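Sunday, July 1, 2018

Shoes, again

I promised to write about the balcony this week, but it was raining in Rondcombe since Thursday, so I did the shoes instead. In my country we take them off at the door, and for years ours simply stayed where they fell. You learn to jump.

The shelf is the one I bought from Haslam, the second-hand shop behind the station. I paid 18 pounds and carried it home on the bus. It is wide and brown and a little old-fashioned, and I like it very much. 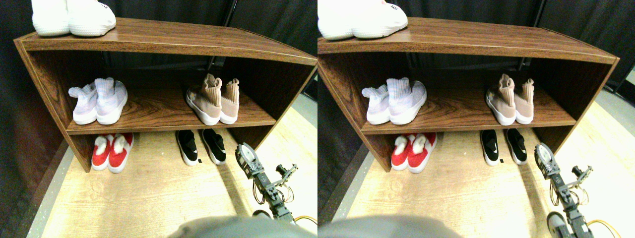
My rule is now one place for each pair. The white knitted ones live on the top, the lavender and the beige share the middle, and the red ones with the fluffy trim go at the bottom next to the black. I tried first to sort by season, but the summer here does not respect seasons.

The sock-style shoes are the most difficult. The high collar falls over if you push them in with the foot, so I put them with the hand - slowly, when I have patience.

I still want a small mat for the wet days. Cesia has one 69 cm long, but I must measure again before I order it.

Next week the balcony, if it is dry.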